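Phone case

A phone case is a protective or decorative covering made to fit a mobile phone. Most cases enclose the back and sides of the handset and leave the screen exposed, although some styles cover the front as well. Cases are sold by phone manufacturers, by specialist accessory firms, and by a large number of small makers who buy blank shells and print or finish them for resale.

The words "case" and "cover" are often used for the same thing. In the trade, "cover" is sometimes kept for thin shells that guard mainly against scratches, and "case" for thicker products intended to absorb a fall. The distinction is not followed consistently by retailers.

History

Early mobile phones were commonly carried in leather or fabric pouches, many of them fitted with a belt clip. The phone had to be taken out before use, and the pouch gave no protection while it was in the hand. As keypads gave way to large glass screens, buyers began to look for coverings that could stay on the phone at all times, and the fitted shell became the usual form.

The design historian Dragica Vukadinović, in her study Skinside, treats this change as a shift from luggage to clothing. She notes that pouches were sold beside wallets and handbags, while fitted shells were displayed by phone model and color, in much the same way as garments are arranged by size.

Construction

The open-backed shell, also called a back cover or bumper shell, is the simplest fitted type. It consists of a flat panel, a continuous rim wall, and rounded corners that follow the outline of the phone. The upper lip of the rim may curve slightly inward to grip the edge of the handset. Many shells have a rim that stands a little higher than the screen, so that a phone placed face down rests on the case and the glass is held clear of the surface.

Openings are made wherever the phone needs access to the outside. These usually include the charging port, the speakers, and the camera lenses. The area around the lenses is often raised to match the height of the camera housing. Side buttons may be handled in one of two ways: the rim is cut away to leave a notch, or it is molded with a flexible pad that presses on the button beneath. A notch gives direct contact with the button but leaves a gap in the wall at that point. 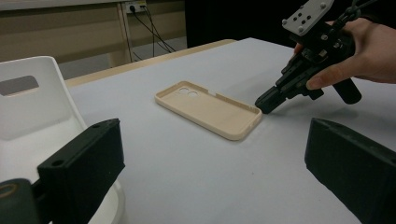
Slim shell in beige with a matte interior, two circular camera cutouts, and a notch in the long side of the rim

Materials

Silicone is soft, grips the hand well, and can be stretched over the phone without tools. It tends to collect lint from pockets. Thermoplastic polyurethane, usually shortened to TPU, is somewhat firmer and is widely used for clear cases. Clear TPU may turn yellow with age and exposure to sunlight. Polycarbonate is rigid and holds printed designs well, but a thin rim in this material can crack if it is forced.

Leather, cork, wood, and woven fabric are generally used as outer layers over a plastic frame. Combination cases place a hard outer panel over a soft inner layer. They are thicker than single-material shells and are usually chosen for work outdoors or in workshops.

Types

Bumpers cover only the edges of the phone. Shells cover the edges and back. Folio or wallet cases add a hinged front flap, often with slots for cards. Battery cases contain a rechargeable cell and are noticeably heavier. Waterproof cases seal the entire handset behind a clear membrane, and their seals require regular inspection.

Fit

Fitted cases are made for a particular model. Small differences in the position of a lens or button are enough to make a case unusable on a later version of the same phone, even where the overall size is nearly unchanged. A case that is too loose may slip off at a corner, and one that is too tight can lift the edge of a screen protector.

Guilan Li and Weidong Qian examined the effects of this in a survey of repair counters in Plindham, published on 28 Feb 2018. Of the 32 counters visited, 31 kept cases for discontinued models, and the largest held more than 1000 unsold pieces. The authors recommended that packaging state the model number in full — a marketing name alone was a frequent cause of returns.

Care and removal

Silicone and TPU cases can be washed in warm water with mild soap and should be fully dry before they are put back on the phone. Solvents and strong cleaners may dull a matte finish or remove printing. Leather is normally wiped with a soft cloth.

A rigid shell is removed by easing one corner outward and working along the adjoining side. Pulling at the camera opening is not advised, as the strip of material between the opening and the rim is often narrow. Grit trapped inside a shell can mark the back of the phone, and occasional cleaning of the interior is recommended for all types.

See also

Screen protector
Mobile phone accessories
Injection molding
Thermoplastic polyurethane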